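Ticket 287: gripper stops short of the bowl
Project: Plornari (student pick-and-place project, Astelcombe robotics club)
Status: open
Priority: normal

Problem
The task is to pick up the lime and put it in the bowl. The arm reaches the lime, then faults on the way over. The controller log gives "position error, joint 3" every time. Same result with the speed limit at 254 and at 140.

Steps tried
1. Re-homed the arm. No change.
2. Swapped the USB cable to the controller. No change.
3. Raised the timeout from the default to 2,000 ms. The fault comes later but still comes.
4. Loaded the Sfeir config from last term. Arm would not enable, so I went back to the current one.

Table setup, wrist view first, then head view:
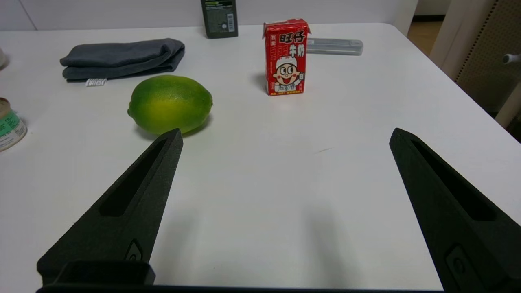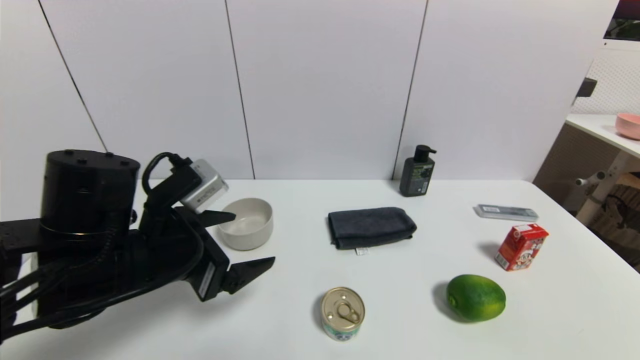
The fault does not happen when the script runs without a target, only when it plans a path to the bowl. I think the joint 3 limit in the Donby driver file is set too low. It was edited in August and there is no note saying why.

Next
Compare the limit with the value in the arm manual. If they differ, change it on a branch and run the lime task at 140 first. Please don't edit the driver file on the lab PC until this is closed.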